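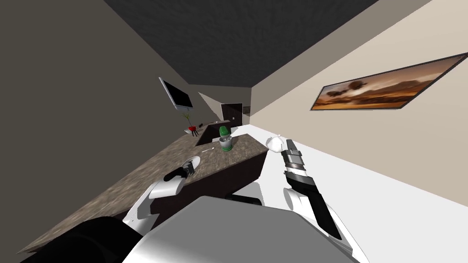

## Bramutus, season 2: a thread

**1.** The second season of Bramutus comes out in October. I rewatched the first one over the past couple of weeks and took notes. Posting them before I lose them. Spoilers for season 1 from post 4 on.

**2.** Basics for anyone new. It's a half-hour drama about two sisters running a ferry line on a lake that is slowly drying up. Created by Zubaida Cheema, who also wrote most of it. Siv Forsberg plays Jonden, the older sister. Eight episodes, and the longest is 38 minutes.

**3.** It starts slow. If you quit after the pilot, try two more. Episode 3 is the one with the town auction, and after that the show knows what it wants to be.

**4.** Spoilers now. The finale leaves the sale of the boat open. We see Jonden pick up the pen and then it cuts to the dock in the morning. I had remembered her signing. She doesn't, at least on screen.

**5.** I also forgot how little Saqib Awan is in it. He has maybe five scenes as the bank guy and I would have sworn he was in every episode. The phone call in episode 6 is most of why.

**6.** What has changed for season 2: Tadeo Sepúlveda is directing all of it. Season 1 had four directors and you can tell, mainly in episodes 4 and 5, which look like they belong to a different show. Much more handheld, and the night scenes are hard to see on a normal TV.
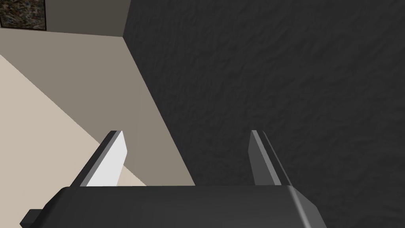

**7.** Sepúlveda did the auction episode and the finale, so he was the obvious pick. Both of those hold on people's faces longer than the others do. Forsberg is good at that kind of thing and the other directors kept cutting away from her.

**8.** Shamim Kakakhel is the new face. She plays a surveyor named Siddiqui who comes to measure the lake. The trailer gives her one line, "It was deeper on the old map," and then it's back to the sisters arguing in the truck.

**9.** Cheema said in an interview that the new season picks up the same morning the old one ended. I'm glad. I was expecting a time jump, and I'm tired of them. Every drama I watched this year skipped ahead between seasons and then spent three episodes filling in what we missed.

**10.** Release plan: the first two episodes go up together at 9 p.m., then one a week. Season 1 was dropped all at once. I think weekly suits it better. I watched the first season in two nights and the middle ran together.

**11.** The season 2 premiere is listed at 89 minutes. I assume that's both episodes counted as one, but even then it's longer than usual for this show. Could be a typo on the schedule page.

**12.** Things I'd like: more of the father, who was only a voice on the answering machine. Less of the cousin's restaurant. Some kind of answer about the second boat, the Oritz, which gets mentioned in episode 2 and never comes up again.

**13.** Someone asked if you can start with season 2. I wouldn't. The first is short, and the sisters barely explain anything to each other, so they won't be explaining it to you.

**14.** Correction to post 5. Awan has six scenes. I missed the one at the gas station, where he's in the background until the end.

**15.** I'll post about the premiere the morning after, with spoilers marked. Mute the show's name if you're waiting to watch it all together.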